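Laundry

Laundry is the washing of clothing and other textiles, and usually also their drying and ironing. The word is used both for the work itself and for the items being washed. A room set aside for the purpose is called a laundry room or utility room.

History

Before piped water was common, clothes were carried to a river, spring or public wash house. Stains were loosened by beating, rubbing or soaking in lye made from wood ash. In many towns the wash house had a roof and a row of stone basins fed by a channel. The one at Baltitz, built in 1857, had separate basins for soaping and rinsing and stayed in use until the town laid water pipes to its outer streets. Washing for a large household could take two days, and bed linen was often done only a few times a year.

Hand-cranked machines and wringers came into homes during the 19th century. Electric machines followed in the early 20th century, and automatic machines that wash, rinse and spin in one drum became widespread after the Second World War.

Washing machines

Household machines are either top-loading or front-loading. A front loader has a drum that turns on a horizontal or slightly tilted axis, lifting the clothes and dropping them back into the water. It generally needs less water than a top loader with an agitator. A rubber gasket seals the opening when the door is shut. Lint and coins tend to collect in its folds.

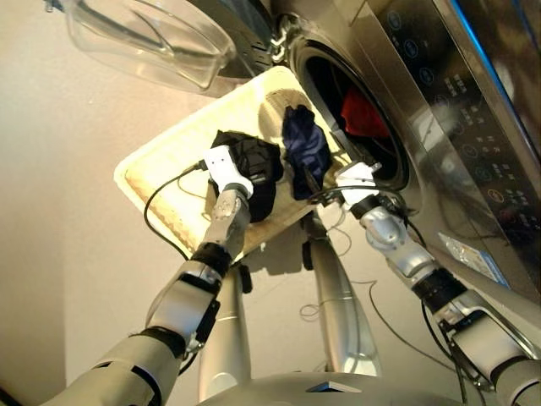
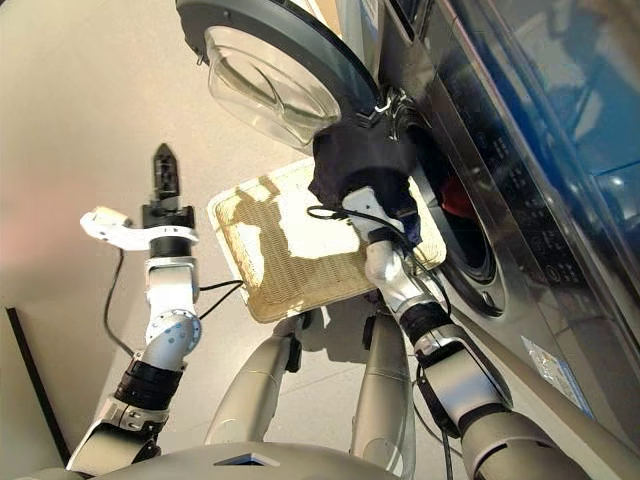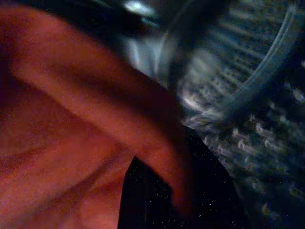 Sorting

Clothes are commonly sorted by color, fabric and washing temperature. New dark or red cotton may release dye and is often washed separately the first few times. Wool and silk are washed cool, with little movement, or by hand.

Commercial laundries

Hotels, hospitals and restaurants often send their linen to outside firms. Kullbridge Steam Laundry, founded by Boglárka Sipos, employed 181 people at its peak and served hotels along the coast. Self-service laundries, also called laundromats, rent machines by the load and are found mostly in areas where apartments have no room for a washer.

See also

Clothes line
Detergent
Dry cleaning
Ironing
Wash house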